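Ticket: Prenorow reading tracker, series order wrong after import
Opened May 2022
Status: monitoring

Reported by Larasati Yeoh. Imported her cozy mystery shelf, 300 titles, and the knitting-shop series came in shuffled. Book 9 showing as book 1. Prequel novella missing alltogether.

First try: re-ran import. Same result. Second try, cleared the cache, logged out and in. No change.

Checked the export file. Series number column is being read as text, so 10 sorts ahead of 2. Explains most of it, not the novella.

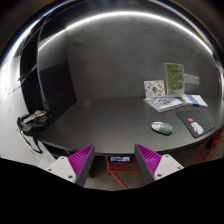
Will fixing the order wipe my star ratings and notes?
Ratings and notes are tied to the book itself and stay put when you change the series number. Export a backup first anyway.

Converted the column to numbers, saved as a new file, imported over the old one. Order now good on 47 of the affected titles. The leftovers all have "Bk." typed in front of the number. Stripped that with find and replace, ran it again, all fine.

Novella: numbered 0.5 in her list. Importer drops anything below 1. Added by hand, put it at the top by dragging. Holds after refresh.

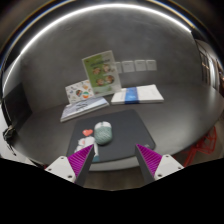 Hauwa Bako
Reader Support, Prenorow

Bug filed for the decimals. Bello has it, no date yet. Until then dont re-import over a shelf with hand-added novellas, they get bumped to the bottom. Leaving this open till Larasati has added her November library loans.

Comments

Yevhen Maksymiv: Same thing with my bakery mysteries. Find and replace sorted it, thanks.

Hường Nghiêm: what about omnibus editions? mine say 1-3 and they vanish

Hauwa Bako: Same bug I think. Put just the first number for now.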